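October, late, can't sleep

Still buzzing from the weekend, so I'm writing it down before I forget the good bits. We got to Floltmont just after six in the morning and the paddock was already heaving — vans everywhere, somebody's generator roaring away, and a queue for bacon rolls that went right round the scrutineering tent. I had two. No regrets.

My race number was 396, which I'd wanted to be lucky and it sort of was. Qualifying was a mess (fog on the back straight, then a red flag just as I'd got some heat into the tyres) and I ended up well down the grid in the little Zatura.
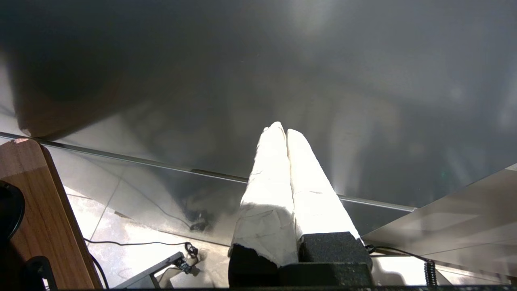

The start was brilliant though! I went round the outside at Ambrose, the long right-hander everybody says you can't pass on, and came out of it three places up with my heart going like mad. Then I spent lap after lap stuck behind a blue car that was quick in all the places I was slow. I finally had him under braking on the last lap but one, and shouted so loudly in my helmet that my ears rang.

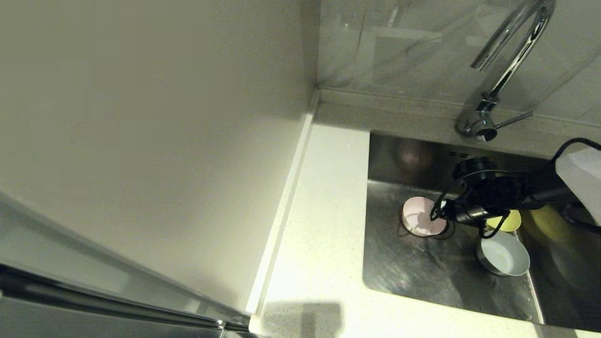
Ninth in the end, and second in class, so I've got a small glass trophy and a voucher for Orkelora brake pads. I do need the pads. The front ones are down to almost nothing and there's a wobble through the pedal I don't like at all.

Money is the usual headache. Entry and fuel came to £689 and I've still got to find £1,016 for the gearbox rebuild before the spring, so no new helmet this winter. Might sell the old trailer.

Must remember to ring about the wheel bearings tomorrow, and wash my overalls, which smell of fuel and onions.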